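Zerholm Table Practice Kit for Two-Arm Cells

Sold by Geter. Page updated 28 Oct 2021.

I get more mail about this kit than about anything else we carry, and most of it asks the same thing: is it a rulebook or is it a box of stuff? It's both! You get the green table cover, the light plates, the tape, the laminated cards for the wall, and the Perić rules, which is the set of house rules I wrote for people running two arms over one table (and have been rewriting ever since). The current edition is the September one. If yours has a gray cover, it's old, and you can swap it with us for the cost of mailing.

What the rules are for

Pick-and-place work at a table looks harmless. The objects are light, the speeds are low, and that's exactly when people start leaning in to straighten something with the arms still live. I've done it myself and I'm not proud of it. So the rules spend very little time on the robot and a lot on the table and the person next to it.

They don't replace your risk assessment or the arm maker's manual. Please read those first. Mine come after, and wherever they disagree with the manual, the manual wins.

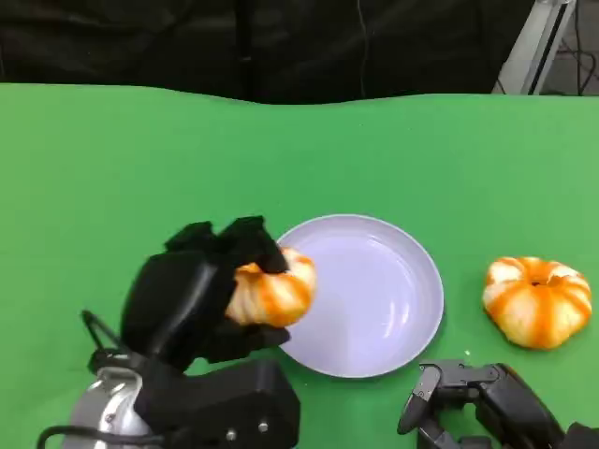 Left hand holding a striped pumpkin beside the plate, a second pumpkin still on the table.

The table rules, short version

One target on the table at a time. A plate, a tray, whatever you like, but just one, in a color that stands apart from the cover. We ship lilac and white plates because they read well against the green.

Leave open space between the target and the next object. A hand coming down needs somewhere to put its fingers, and crowding the plate is the quickest way to get one object nudged by the hand that's reaching for another.

Plain cover, plain backdrop. Patterns are fun until you're trying to find a dropped part on one. The cover is cloth, so smooth it before you start and tape the far edge if it starts to ripple.

Brush the table between runs. Crumbs, lint, bits of foam, all of it. I keep a cheap paint brush on a hook for this and it's the best tool I own.

Cables get tied back or looped close to the arm, with enough slack for the full wrist turn. Check that slack at both ends of the travel, by hand, with the power off.

Two arms, one table

This is the part I rewrote the most. The old edition had a line down the middle of the table, left arm on the left, right arm on the right, and everybody hated it (me too, after a week). Now each arm has its own zone plus a shared zone around the target, and only one arm may move in the shared zone. The other one can hold still and keep its grip while it waits. It just can't travel.

If both hands are loaded, finish one placement before the other begins. It feels slow for the first day or so and then you stop noticing.

Fingers, pads and small lights

Tactile pads deserve their own card, so they have one. Look at the pads on both fingers before every session, and look at them straight on, from the open side of the hand. You want the grid clean, the corners flat and no lint stuck at the edge. Dry lint-free wipe only, unless the pad maker tells you otherwise. Learn what your indicator lights mean and write it on the card in your own words, since a green light on one hand may not say the same thing as a green light on another.

Then go over the screws. Finger links have more of them than you'd think, and I like to put a dab of paint across each head so a turned one shows right away. Soft objects are kind to hands, but they shed, so plush and foam days mean an extra wipe at the end.

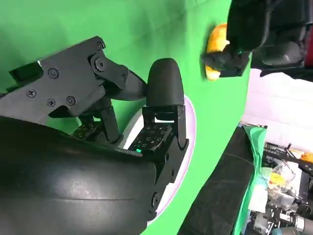
The side bench

Every cell grows one. Spare objects, clear tubs, boxes, brackets, more cables than anybody ordered. I'm not going to tell you to keep it bare (mine never is), but the rules do ask that nothing on it can slide or roll into reach of an arm, and that the route to the stop button doesn't go past it.

What's in the box

Table cover, green, 147 by 114 cm
9 wall cards, laminated
5 plates, mixed lilac and white
One roll of edge tape
The Perić rules, September edition, spiral bound

The Brekness backdrop is sold separately. It's black, it hangs from any standard frame, and it folds up small. Replacement covers and single cards can be ordered from the spares page, so if you only need the pad card, just get the pad card.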